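A day at the Fetcombe bottling open day
2023-09-20
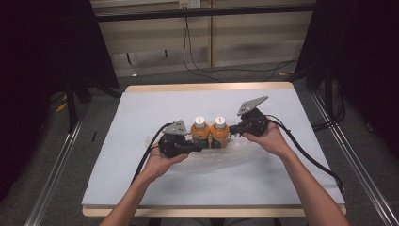 I have wanted to see inside the Hevton works at Fetcombe for years, ever since we moved close enough to hear the crates rattling when the wind is in the east, and this year I finally got a ticket! It cost £4, tea included, and they took us round in groups of 17.

We began in the yard with the water. Everything comes up from a borehole 60 metres down, and our guide let us taste it plain before any syrup or fruit went near it. Very cold, a bit chalky, and I went back for a second cup.

Then the syrup room, which smelled so strongly of ginger that my eyes were running by the door. They still make the Dinoveck cordial in there, using a recipe the Kalniņš family brought with them when they bought the place, with blackcurrant leaves steeped overnight. I had always assumed it was just the berries. The leaves give it that green, slightly catty edge – lovely with soda, odd on its own.

The filling hall was the loud bit. Ear defenders on, no talking, lots of pointing. The old capping machine only runs on open days now and does 28 bottles a minute, with a thump you feel through your shoes. I could have stayed all afternoon, but the next group was waiting.

Tea was in the old stables, and the ginger cake went quickly, so go on an early tour if you can. Parking is in the field behind the church and the lane is narrow. They are opening again in November for the winter cordials and I have already put my name down.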